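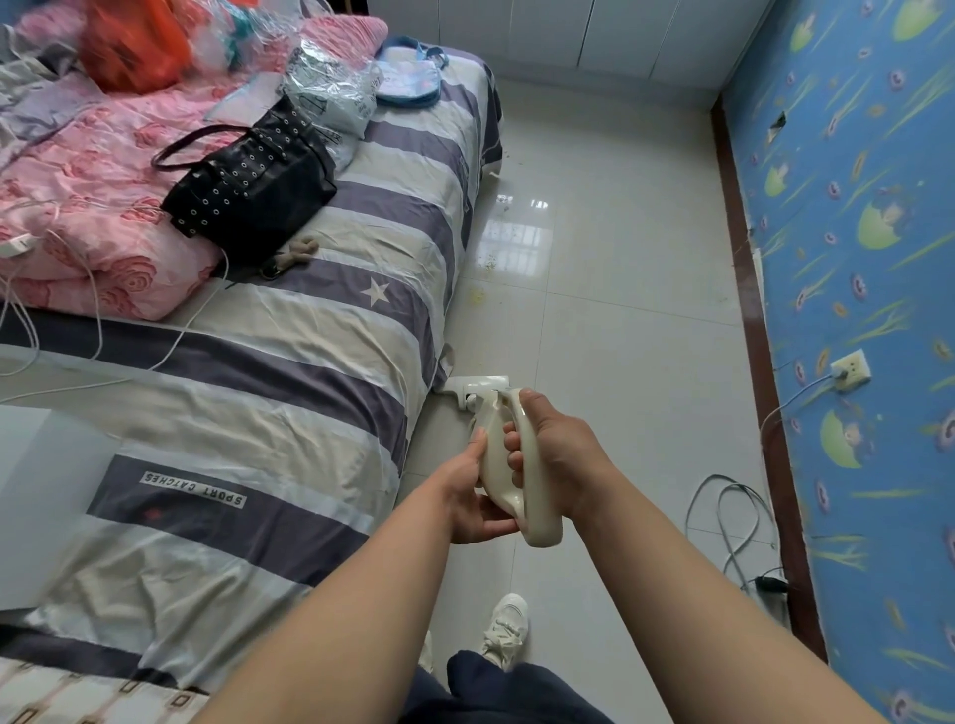 Passage de l'appareil sur le carrelage, au pied du lit.

Lerkora agrandit son atelier de bioproduction et prépare le transfert d'un premier procédé

Lerkora, société de développement et de fabrication à façon pour les biomédicaments, annonce l'extension de son atelier de Trultesby. Le site recevra en septembre deux bioréacteurs à usage unique de 2000 litres, destinés à la culture de cellules de mammifères. Ils compléteront les lignes pilotes, qui servent aujourd'hui à la mise au point des procédés et à la production de petits lots cliniques.

Le projet est financé en partie sur fonds propres et en partie par un prêt de Karabulut, actionnaire de la société depuis sa création. Le montant n'est pas communiqué. Les travaux de gros œuvre sont terminés ; restent le raccordement de la boucle d'eau pour préparations injectables, la qualification des zones classées et la validation du système de traitement d'air.

« Nos clients développaient leur procédé chez nous puis partaient ailleurs pour les lots de phase III. Chaque départ voulait dire un transfert, des essais de comparabilité et des mois de calendrier perdus », explique Milagros Malabanan, directrice des opérations de Lerkora. « Avec ces volumes, un anticorps peut rester sur le même site jusqu'au dépôt du dossier. »

Le premier procédé transféré sera celui d'Utico, qui développe un anticorps monoclonal dirigé contre les allergènes d'acariens. Les deux entreprises ont signé un accord couvrant la fabrication des lots d'ingénierie, puis celle des lots cliniques. Les conditions financières restent confidentielles.
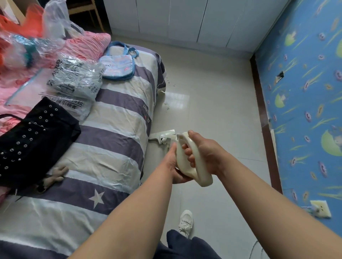 L'anticorps d'Utico est destiné aux adultes dont la rhinite allergique persiste malgré un traitement de fond. L'étude de phase II en cours a inclus 212 patients, qui reçoivent une injection sous-cutanée ou un placebo. Elle comprend un carnet où chaque participant note ses symptômes, ses prises d'antihistaminiques — un relevé que les investigateurs croiseront avec les scores de symptômes. Les résultats seront présentés une fois la base de données gelée.

L'extension s'accompagne de recrutements en production, en contrôle qualité et en assurance qualité. Les nouveaux opérateurs seront formés sur les lignes pilotes avant de passer sur les grands volumes. Le laboratoire de contrôle sera lui aussi réaménagé, avec une salle séparée pour les essais d'endotoxines et de charge microbienne.

Lerkora prévoit de déposer sa demande de modification d'autorisation d'établissement à l'issue des lots d'ingénierie. Jusque-là, les lignes existantes continueront de fonctionner normalement et les engagements pris auprès des autres clients ne changent pas.

À propos de Lerkora
Lerkora développe et fabrique des protéines recombinantes et des anticorps pour le compte de sociétés de biotechnologie. Ses activités vont de la création de lignées cellulaires à la livraison de substance active en vrac congelée.

Contact presse
Lerkora, service communication, Trultesby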